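In defence of the ugly beige-hearted desktop

My neighbour Ehsan Durrani put his old office tower out for hard rubbish in March, and I carried it back in before the possums could get at it. He thought I'd lost my mind. He had just spent more than 1,000 dollars on a Lutulik laptop the thickness of a cracker, glued shut on all sides like a guilty secret.

I've had a soft spot for these boxes for years. Take the side off one and you're looking at something a grown adult can understand.

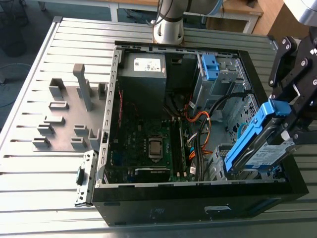
Side panel off, power supply at top left, processor in its metal surround.

Compare the Lutulik. When its battery gave up, Ehsan was told the repair would cost 88 dollars to look at and an unspecified fortune to perform. The memory is soldered. The warranty runs to 11 pages, most of which concern what you've forfeited by reading it near a screwdriver.

I realise I'm meant to find progress exciting. Zubaida Ghauri, who edits this column and has a Clurnero the size of a place mat, tells me people don't want to open their computers any more than they want to open their fridges. 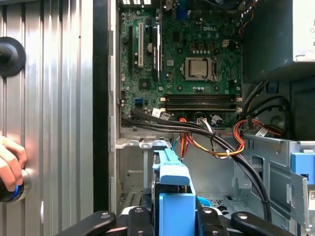 Fair enough, but when the fridge seal goes I can still buy a seal. A desktop extends the same courtesy. The memory goes in slots with little clips at the ends, the processor sits under a lever, and the cabling may have the look of a dropped bowl of noodles but you can at least follow a noodle. Nothing in there is pretending to be jewellery. The colour scheme is whatever the factory had on the day.

Yes, it's heavy, and it takes up the spot where a pot plant might go. I've barked my shins on several and forgiven them all.

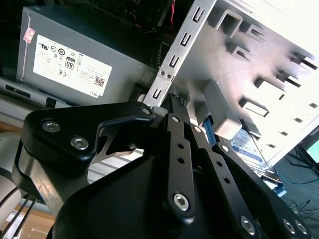
What I'd like from the manufacturers

Screws, for a start, of a kind sold at the hardware shop. A label I can read without lying on the carpet with a torch. And a lid that comes off when I ask it to.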